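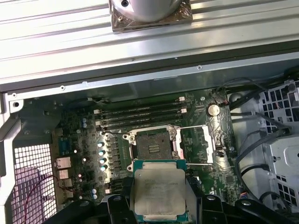

Is it worth putting a newer processor into an old workstation? Only if the part is cheap and you already own the machine, and even then you should be ready to lose the evening.

February 9, 2020

I wrote that down first so that I can hold myself to it later. Everyone on the Drenora forum says this upgrade is the best money you can spend on an old tower. Everyone on that forum has also just spent the money, so of course they say it. I have yet to read a post from a person who did it and shrugged.

Juraj Charvát sold me the processor. He wanted 32 dollars and I gave him 32 dollars, and he told me I would feel the difference "right away." I asked him the difference in what. He said in everything. That kind of answer makes me hang on to a receipt, except there was no receipt, there was a sandwich bag with the thing in it.

Cleared the table after lunch and took the side panel off. I always expect these big cases to be roomy and they never are. You get your hand in and there is a metal rail, and then the memory slots with their little white latches, and then a sharp corner somewhere. I took the memory out to give myself room. The Judden guide says this step is optional. The Judden guide was written by somebody with thin wrists.

The socket is the part I don't like. Two levers, then the metal plate swings up and there are all those tiny contacts in the open. Every guide says do not touch them, do not breathe on them, do not drop anything in there, and then tells you in the same cheerful tone to hold a square of metal over them and let go. The force needed on the levers is described as "firm." I have read that word 3 times in three guides and it means nothing. Firm for whom? When the plate goes down there is a creak, and the guides all say the creak is normal. I would like to know what the abnormal one sounds like.

Paste: another religion. A pea, a line, a cross, a thin layer spread with a card. I have never seen anyone in the cross camp show a number that made me care. I bought the Higuchi tube because the store in Wustcombe had it by the register. The box promises "up to 500 percent better transfer" and does not say better than what. Better than a sock, maybe. I used a pea. It looked like toothpaste and smelled of nothing.

What I wanted to settle today was the speed claim. I have an old job I can run, the one that rebuilds the photo catalog, and in August I timed it at 295 seconds with the old processor. I kept the number on a sticky note inside the closet door. So the test is simple. Same job, same pictures, same drive, new part. If Juraj is right it ought to drop by a lot, and if it drops by a little I am going to call him and read it to him.

I have not run it yet. The machine has to go back together first, and I stopped because it was getting dark and I don't trust myself with small screws under the kitchen light. One of the cooler screws went under the stove last year during the fan business and I am still bitter. Everything that came out is on a dish towel in the order it came out, or in what I believed at the time was the order.

Also unresolved is the startup software on the board. Half the forum says the board needs an update before it will know the new processor, and the other half says it never mattered for them. The update has to be done with the old processor in. You can guess when I read that. So there is a fair chance I finish tomorrow, press the button, get a black screen and a fan, and then take it all apart again to put the old one back. More paste, too. The tube is small for what it cost.

I looked up what a whole used computer of the next generation goes for, and it isn't much. I should have looked that up before the sandwich bag.

To do: find the long screwdriver, ask Juraj if he ever ran this part in this same board (he will say yes, ask which board), move the sticky note somewhere I can read it from the desk. Buy a new coin battery while I'm at it, the clock has been drifting and I have blamed the software for long enough.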